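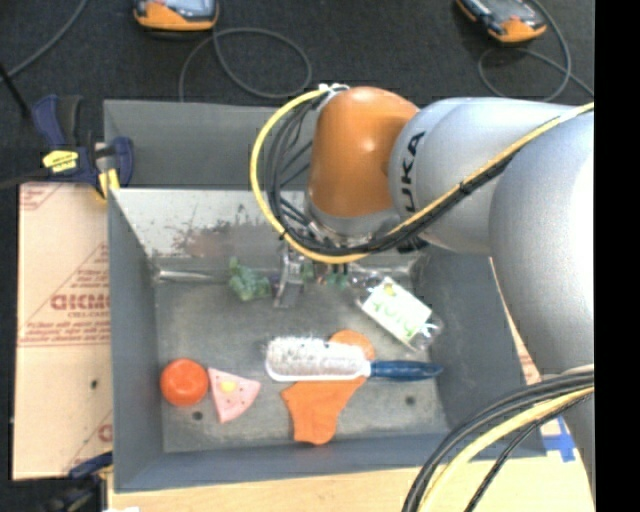
Vol. 7, page 60

ODDS AND ENDS: THE BIN PAGE

Orange ball, hairbrush, a pink slice of something with a yellow dot on it. Cheese or pizza, opinions differ in our house. The brush has a dark blue handle and white bristles and it's lying on a flat bit of orange cloth. Clear bottle behind, white and green label.

Quick intro because I'm typing this on my lunch. The bin page is where the loose stuff goes, the things that don't belong to a set and don't fit the shelf pages. Started it in November when the Nestik list got too long to scroll. We're at 752 entries now, which is silly, and almost 600 of them are small enough to fit in a coat pocket.

Only one picture this time. More next volume when I've sorted the Cistgate folder, which is a mess, half of it has no labels at all and the other half is labeled twice.

Few notes on this one.

Metal bin, gray, rusty brown streaks up the far wall. I like those. Bright things look better on a dull background, I've said it before and I'll say it agian. Orange ball especially.

Green crumpled thing at the back: listed under "soft, misc." for now. Could be a toy vegetable, could be just material. If you have a better guess write in. Last time I put a guess in the listing I got corrected by four people before dinner.

Pink slice goes under play food, pending. Entry 191 is also a slice and also pending, so they can keep each other company.

Brush is under grooming. Parvaneh Babaei wrote to ask why brushes aren't under household, and fair enough Parvaneh, but then combs would have to move too and I'm not redoing the combs.

Orange cloth, textiles. No pattern that I can make out. Bottle, containers, clear.

Corrections from last volume: the tin on page 58 was from Flallotach, not Magalhães. My mistake, copied the wrong line. The spelling on the blue cup caption is fixed to.

Still wanted for the next bin page: odd lids, single mittens, anything wooden and round. Send the name you want on the credit and what you call the thing at home. Short is fine.

Back to the gallery index / Next page: lids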